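Can a Machine Strip a PC Yet? Pictures from the Bench

Posted 15/01/2020 by Hanneke Maes

Every few months somebody tells me that robots are about to take over the boring jobs. Dishes, laundry, stocking shelves, sorting scrap. I run the intake side of a small computer refurbishing shop, Smits, and I would love to hand over the boring jobs. So when Torkis offered to let a few of us spend time with their teardown cell, I said yes, and I brought a notebook and a bad attitude.

The claim on their flyer is that the cell can take an office desktop from closed case to sorted parts with "minimal supervision." I have learned to ask what minimal means. Toon Claeys, our fastest pair of hands, does a common office tower in 3 minutes if the screws are kind to him. The cell took 31 on its best run while I was there, and Ottó Rácz from Torkis stepped in 2 times during that one.

I was told speed doesn't matter because the machine can work all night. Fine, but it has to work all night without Ottó.

The gallery is short. I have kept to the stage of the job I care about, where the cover is off and the fiddly stuff starts.
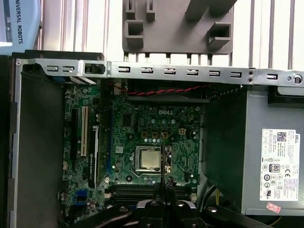 Dell desktop with the cover off and the gripper at the board. No cooler on the processor, and the memory slots are right down by the fingers.

People who haven't done this work look at an open case and think the hard part is over. A side panel is a big flat thing with a latch. Most machines can be taught a big flat thing with a latch. After that you are into levers, clips and cables, and every one of them wants a different kind of touch. A processor lever has to be pushed down and a little sideways before it comes up. Memory clips open outward. A power plug has a tab you squeeze while you pull, and if you pull on the wires instead you have made scrap out of a good supply.

Two fingers can do some of that. I watched the cell lift memory modules quite nicely once somebody had opened the clips. I watched it fail at a power plug over and over, at the same angle, with great patience.

Veerle Verhoeven, who does our testing, was kinder about it than I was. She pointed out that the cell never bent a pin while we were there, and that our last two trainees can't say the same. Fair point. She also liked that it puts the screws in the same tray every time – so do I, when I'm asked nicely.

What bothers me more is variety. We took in 118 desktops in June, and I doubt any ten in a row were the same inside. Some come with dust you could knit with. Some have a screw missing and a blob of glue in its place. The cell had been set up for a handful of models. When I asked what happens with one it hasn't met, I was told a new model takes up to a day to teach. My guess is that Toon would have finished the pallet by then and gone to lunch.

Nandini Pillai, who writes the software side, gave me the straightest answer of the visit. She said she wouldn't put it in a shop like mine this year, and that it makes more sense for a company retiring a whole floor of matching machines. I wish the flyer said so.

For comparison, I've been hearing the same kind of talk about the Wudus towel folder and the Gronditz shelf loader. I haven't seen either one in person, so I'll hold my tongue, mostly. If you have used one for real work, with real mess, write and tell me how long it ran before somebody had to walk over to it.

Would I go back to see the teardown cell again? Sure. I'd bring my own pallet of desktops this time, picked by Toon, and I'd like them to try the one with the glue.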